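Bin Corner: the sorting arm gets a checkup
September 10, 2018 – by Pierina Palumbo

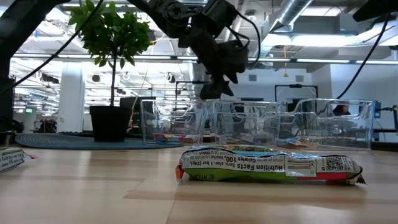

The arm over the middle bin, with a 100-calorie bar up front.

If you walked past the bins last week and heard me muttering, I was redoing the cable ties on the snack sorter. The poor thing had logged 1184 picks since I last gave it any real attention (that was February, oops!) and the wrist had started to drift a little to the left every time it came down.

So I tightened the bracket screws, swapped one tired servo for a spare from Sorer, and re-taught the home position for all three bins. The cables need enough slack to get around the joints without snagging on the way down – I got that wrong twice before I got it right. Then I ran it with the crinkly wrappers, my favorite test, those shiny puffed-up ones are so much harder to grab than a plain box!

Next checkup is at 2000 picks. Please don't nudge the bins in the meantime, even an inch throws it off, and come find me if the gripper starts clicking.

Recent items
Cosex shelf labels are in
Notes from the Gultville visit
Nzioka spare parts list, updated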